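The staff kitchen microwave, and the person who looks after it

When the design office at Plotwood moved into its new rooms in November, the first thing to be unpacked was the microwave. Radwa Lamrani, who runs the office, carried it in herself.

"We had 10 people and no lunch place within walking distance," she says. "The desks could wait a day."

She chose a plain light-colored model with a door that opens to the left. The panel has buttons for setting the time, and most people in the office use those and ignore the rest.

"I read the whole manual," Lamrani says. "I think I'm the only one. Cathal Lenihan has been heating soup the same way for years and he isn't going to change for me."
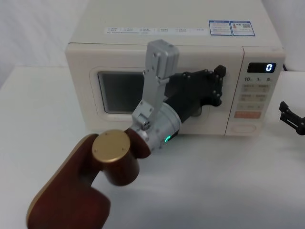
Keeping it clean

Lamrani wipes the microwave out after lunch. She used to have a schedule on the wall with names on it, but it lasted two weeks.

"People signed up and then they were in meetings. Now I do it, and it takes less time than asking."

Her method is simple. She heats a bowl of water with a slice of lemon, leaves the door shut for a while, then goes over the walls with a damp cloth. 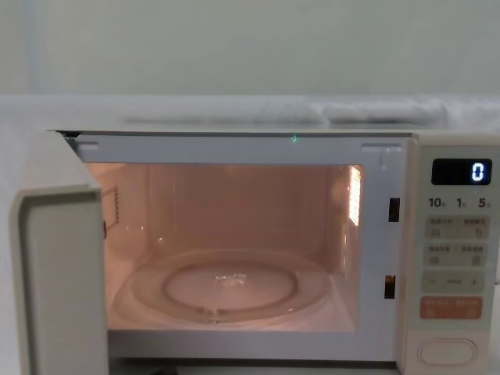

Lamrani thinks the floor of a microwave gets the most attention and the sides get too little. The small holes of the vent on the left wall, just inside the opening, are where she slows down. "Sauce gets in there – tomato is the worst. I use a dry brush first and never spray anything at it."

The glass plate goes in the sink with the cups. She lifts out the roller ring as well and wipes under it, which she does every other day.

"If there's a crumb under the ring, the plate starts to bump. Frøydis Granström thought the motor was going. It was rice."

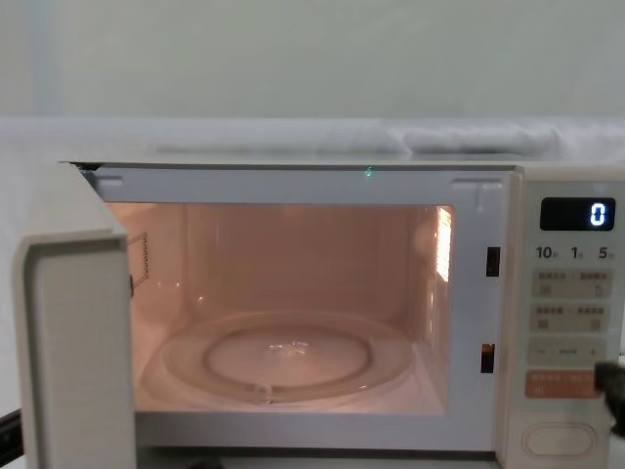 She has one rule for everyone else, and that is to cover the food. A lid sits on the shelf for the purpose. It gets used more than it did in the fall, she says, mostly by the people who sit closest to the kitchen.

Asked whether the office needs a second microwave, Lamrani says she has looked at prices and decided against it for now.

"Then I'd have two to clean. People can wait a few minutes for their lunch."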